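About Laryea

Our Story

Laryea began with a toy company, a pair of robot arms and a long argument over the word "gentle." Yaa Amissah was running a packing line in Lorkport at the time, and her customer wanted it in writing that the new arms would handle soft goods gently. Yaa went looking for a rule she could point to. She found plenty of good material on keeping people safe around robots, and very little on keeping a stuffed animal's seams in one piece. So she and her old classmate Adom Agbeko sat down over two weekends and a great deal of tea and wrote a handling guide of their own, 16 pages long, with a coffee ring on the cover that we still reproduce on the printed copies.

That guide got passed around. People called with questions, then with complaints, then with better ideas than ours, and before long we had a small company on our hands. These days we write working rules for shops and labs that use robot arms on soft, squashy, easily spoiled things, and we help them try those rules out on their own tables before anybody signs off on them.

What We Do

Most of what we do is watch, ask and write things down. A client tells us what they pick up and what they would hate to see happen to it, and we turn that into a set of plain instructions the morning shift can follow. A good many of our rules are worked out on plush toys, which are cheap, cheerful and wonderfully awkward to hold. Two-handed lifts have a chapter to themselves, and it is the one we have rewritten most often. It covers which arm may close first, how far apart the grip points should be, and who has the stop button while it is all going on (one named person, every time, even for a toy).

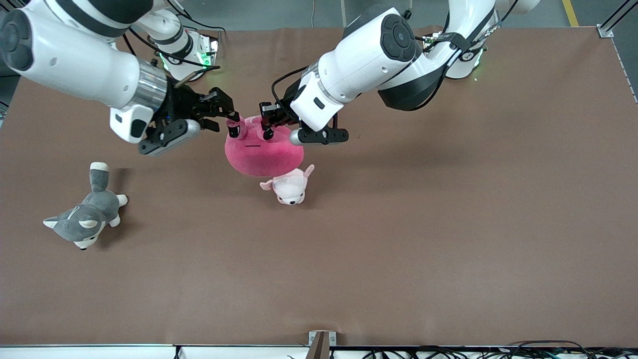
A two-arm lift on the pink plush, with the husky set well to one side.

Our handling library now holds 142 separate rules. Some are a single line. "Say out loud that you are about to start the arms" is one of those, and it came from Isla Shearer, who joined us from a school workshop in Govport and has never quite lost her classroom voice. Others run to a page or more and have drawings. We try to retire a rule whenever we add one, and we don't always manage it – Beatriz Aguiar keeps the list, and she will tell you kindly but firmly how far behind we are.

How We Write a Rule

We have a few habits of our own that we think are worth sharing, and you are welcome to borrow them.

A rule should say what a person does, in words that person would use. "Check the pads before the first lift" is fine. "Pad condition shall be verified" goes back for another try.

A rule for handling soft things should name the part to hold as well as the part to leave alone. Limbs, ears and stitched faces all behave differently from a nice round body, and an instruction that says only "grasp the toy" leaves far too much to whoever happens to be setting up that day.

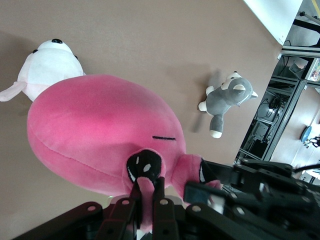 We also ask that every rule carry the name of the person who wrote it, so that when it gets in the way (and sooner or later it will) you know whose door to knock on. We have had some of our nicest conversations that way, and at least one very frank one about cable ties.

And we read each rule aloud with the people who will use it. Yulan Shi leads these sessions. She likes to have everyone gathered by the table with the page in hand, and she stops at any sentence that makes somebody frown. It is slow going, we admit, and a long chapter can eat up most of an afternoon, but we have never come away with a page that was worse for it.

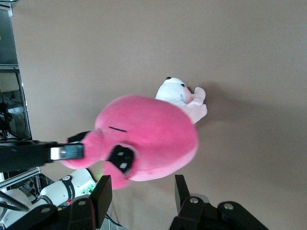 Handling practice with the pink and white plush toys.

The Silen Handbook

All of this is gathered in the Silen Handbook, named after the street where Yaa and Adom wrote the first guide. The second edition came out in December 2018, and almost 500 copies have gone out to workshops, teaching labs and packing floors since then. It has wider margins than the first, at the request of readers who like to write in theirs, and a proper index at last. We go through the whole book every October, and if you have a correction, a quarrel or a rule you are proud of, please send it before then and we will bring it to the table.

Come and See Us

Our door in Lorkport is open to visitors most afternoons. Call ahead so that one of us can walk you through the floor rules first – it takes a few minutes, and yes, we do it for everybody, including Yaa's mother. Closed-toe shoes, please, and long hair tied back. Isla usually has the kettle on.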